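Korletey Youth Softball: A Season With the Coaches
Final report, Community Sport Project

When I picked my topic in June I thought I would be writing mostly about batting averages, and I have to admit I still love those, but the longer I sat in the dugout at Nernulcombe Field the more I wanted to write about the people who teach kids how to play.

Korletey is a small league with 10 teams, and most of its coaches grew up playing in it. I followed the Raton team through 5 games and every practice in between (they start at six in the evening, and I was late to the first one, sorry again!). The league runs on $2,000 a year, and that has to stretch over umpires, chalk, bases and the end-of-season cookout.

What surprised me most was how little time goes to hitting. The Raton coaches spend the first half hour on throwing and footwork, and only then do the bats come out. The Zidis team does it the other way around, and their coach was very kind about letting me stand by the fence and scribble.
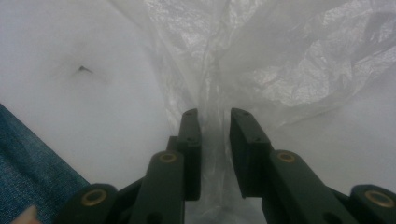 Efua Bawa told me I had been too easy on the league in my first draft, and that a girl who starts at twelve has a much harder time finding a spot than one who starts at seven. I went back through my notes and she was right, so I added a section on late starters, which begins on the next page.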